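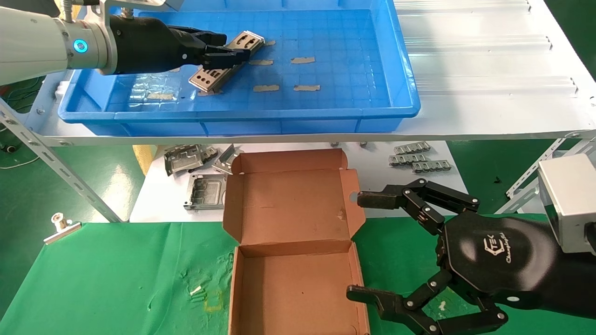

Planning the budget for a packing cell sounds like a job for one afternoon, and I really thought it would be! I had the Sisanetti cost sheet open on a Friday, typed in the arms and the hands, and figured I was most of the way there. Then I started on the small stuff. The sheet has a line for robots and a line for "other," and nearly everything that gave me trouble lived under "other." Take the parts supply side of the cell. In Figure 1 one hand is holding a slotted metal bracket over a blue tray while the other is open beside a cardboard box, and if you go through that the way a purchasing person would, you need trays, a shelf for the trays to sit on, slotted angle posts to hold the shelf up, a mat for the table, and boxes to pack into. None of it is fancy. All of it has to be ordered by somebody, and in my first draft I'd left out the mat and the posts completely.

So I split "other" into two lists. The first is for things we buy once (shelving, tables, trays, mats) and the second is for things we keep buying, mostly cartons and cable. For the first list I set a cap of $300 per station, which felt tight and was tight, and the shelving ate more than its share. For the second I asked Avness for a quote on cartons in one size only. I'd have loved to offer the cell several sizes, but every new carton means somebody has to work out again how the lid folds and where the tabs go, and I wanted that time counted once.

The harder question was hands. A multi-fingered hand costs a good deal more than a plain two-jaw gripper, and I went back and forth on whether we needed one on every arm. My feeling is that you should look at the worst part on the list and buy for that one. Ours are stamped metal pieces, flat plates and strips of clips, next to small light pads that like to end up all over the tray floor. A simple jaw would do nicely for some of those and poorly for others, and a tool changer adds its own line to the sheet (plus its own spares, which I forgot the first time around). I ended up putting multi-fingered hands on both arms of the station and moving the vision upgrade to the next round of spending.

Space is a cost too, even though the Sisanetti sheet has no row for it. I added one. Figure 2 gives an idea of how much goes into a room like ours: green tables one behind the other, a second arm hanging over the far one, tall white shelving at the back, stools on the floor beside the robot base. I charge each station for its tables and for a strip of floor wide enough to sit in, so a person can watch a long run without perching on a crate. Add the stools, by the way. They're cheap and they're never on the list.

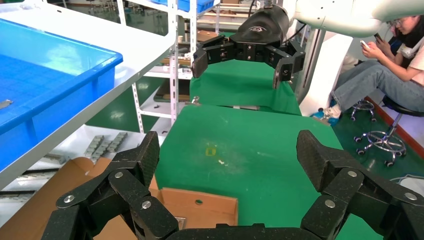 Foltness read the draft budget and disagreed with me on spares, saying that one spare hand for the whole room was too few and that a station waiting on a finger joint costs more than the joint does. I grumbled a bit, went back to the planned hours, and changed the line. The plan calls for 510 hours of running before the first review in March, and with both hands in use for much of that, a single spare did look thin. The revised sheet has two, along with a bag of joint screws.

Prasertsri, our other supplier, quoted a service contract that I spread over five years. I'm less sure about that choice. It makes the yearly figure look friendly, but it also assumes we'll keep the same hands for all that time, and I wouldn't bet on it. For now the contract stays in its own column, so that anyone borrowing the sheet can drop it and still get a total that adds up. Shipping is left out of every figure in this section, as the quotes handled it in different ways and I couldn't get them to line up.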